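3.2 Materials and setting

The work reported in this section forms part of the Wornance study of everyday portioning, which looks at how dry staples are moved between household containers before cooking. Sessions were held at the Bruvevthorpe site, in a room set aside for kitchen tasks. The setting was kept spare on purpose. Earlier work by Belhaj and Pesonen had shown that crowded counters lead to longer pauses and to more regrasping of the cup, and the present layout follows their advice on clearing the work surface of items that play no part in the task.
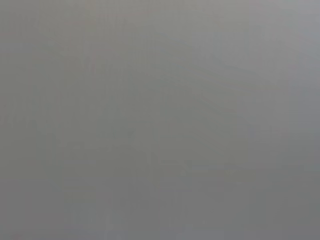 Each trial was scored on 3 measures: the amount transferred, the amount left behind, and the number of grains found outside the container at the end. Grains on the table were gathered by hand and weighed together. A total of 1,413 trials were recorded, of which 199 were set aside under the rules given in Section 2.4 — mostly for gaps in the weighing record. Trials set aside in this way were not replaced. The scale was checked against a reference weight after every 20 trials, and no correction was needed during the study period.

The choice of container has received little attention in the literature on portioning. Most published protocols name a volume and leave the shape open, although a wide opening and a deep wall place quite different demands on the pour.

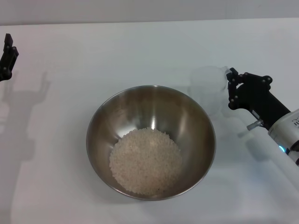 Figure 3. Stainless steel mixing bowl with rolled rim on a white tabletop, holding a mound of small white grains; clear plastic cup at right.

A deep wall helps to contain grains that bounce on landing, but it also hides part of the contents from a low viewing angle. Fill level was for this reason taken by weight alone, and visual estimates were dropped from the protocol after the pilot in August. Polished metal raises a second concern. Reflections on the inner wall can be mistaken for the edge of the contents, particularly when the layer of grain is thin, and coders working from pictures were instructed to mark such cases as unclear. Agreement between coders is reported in Section 4.1, together with the results for the Cudel and Evangelista container sets.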